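# Screw hole

A **screw hole** is a round opening that takes the shank of a screw.
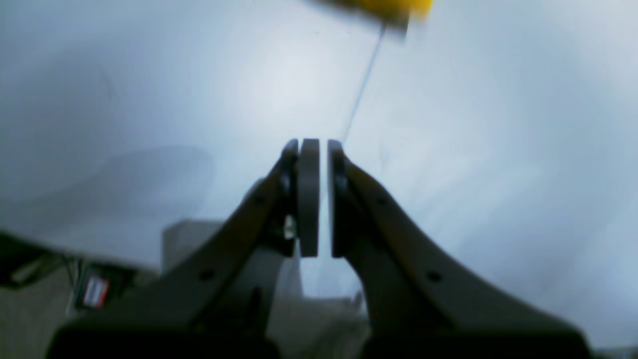 What is the difference between a clearance hole and a tapped hole?

A clearance hole is slightly wider than the screw and lets the shank pass freely. A tapped hole has a thread cut into its wall, which the screw engages.

## Sizing

Metric screws are named by nominal diameter in millimeters. An M4 screw has a diameter of 4 mm and an M6 screw one of 6 mm. In wood, a pilot hole narrower than the thread reduces splitting.

## See also

- Countersink
- Tap and die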